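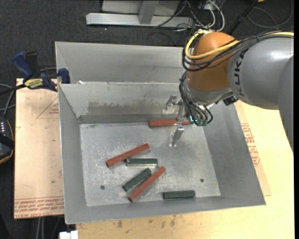
Gripper open at the red bar by the back wall.

Workshop > Diary > Bin picking
May
By Roman Baran

Started the long run again at 8.15. The plan was 1,000 picks without anyone touching the cell, which is what the Hà job asks for before it can go to Plemholm. We got to over 300 and then it stopped with the gripper down in the front bin and the fingers on the floor.

I was at the bench with my back to it. No bang, only a scrape and then the brakes. The pendant said collision on the wrist, so the arm had done what it should and stopped when it met something it didn't expect. I left it where it was, locked the gate open and put my padlock on before going in. Took a while to find the padlock. It was in my coat.

The lower finger was pressed against the metal and had left a new scratch. The floor of that bin is so scuffed already that I only knew it by the bright edge. One of the green bars had been shoved along into a red one. Nothing bent that I could see. I checked the fingers against the setting block afterwards and the lower one was out by 2 mm at the tip, so something had moved, probably the screws at the root of the finger. They have been retightened and marked with paint pen.

First thought was the vision. Pamine has had trouble with the green bars since we brought them in, mostly when one is lying close to a red one, and it sometimes joins the pair into a single long bar. Went through the saved pick for the fault and it wasn't that. The outline was good and the grasp point was sensible. The height was wrong. It had the bar lower than the floor of the bin, which can't be right for anything.

So then I measured the bin. It had moved at the back, towards the wall side, and was sitting slightly tilted on the sheet underneath. The clamp at the corner was still tight but the bin can pivot on it if it gets pushed enough times from the other end. I think it has been getting pushed a little on every pick near the right-hand wall and creeping round. The floor height in the program is a fixed number from when I set it up, so as the bin tilted, the number stopped being true.

That doesn't explain the whole error though. Some of it may be the height reading itself, as the floor is shiny in places and dull in others. I ran the same pick 4 times by hand at slow speed with the bin put back square and got a different height on one of them. Not by much, but enough to bother me.

The part I am least happy with is that the program let it go. There should be a lowest height the tool can't pass, whatever the vision sends. I was sure I had put one in. I had, but in the old tool frame, and when we changed the fingers for longer ones I never altered it. My mistake, and I've written it in the fault book as that.

Done by the end of the afternoon:
New lower limit put in and tested with a false height typed in by hand. It refused the move.
Speed on the last part of the approach cut down.
Bin squared up and its corners marked on the tabletop in pencil.

Not done: a second clamp at the other end. The only spare has a stripped thread. Canorholm say they can drop one off with the fixings order. Until then I don't want it running unless someone is standing there, and I've taped a note on the pendant to say so.

Also had a look over the cables while I was in there, as the arm had stopped in a position where you can reach them easily. No rub marks. I wiggled every fitting at the tool end and they were all firm.

Ran it again from 4.40 with me watching. Slower, and it sounds different with the softer approach. It dropped one red bar but picked it up on the next go. Stopped it at 6 with no faults and checked the pencil marks. One corner had crept off its line again, only by the width of the pencil, but it had moved.

The long run goes back to zero once the clamp is on.

Recent entries
Longer fingers fitted
Pamine and the green bars
Cable ties, again
Setting block for the gripper
First picks on the Hà job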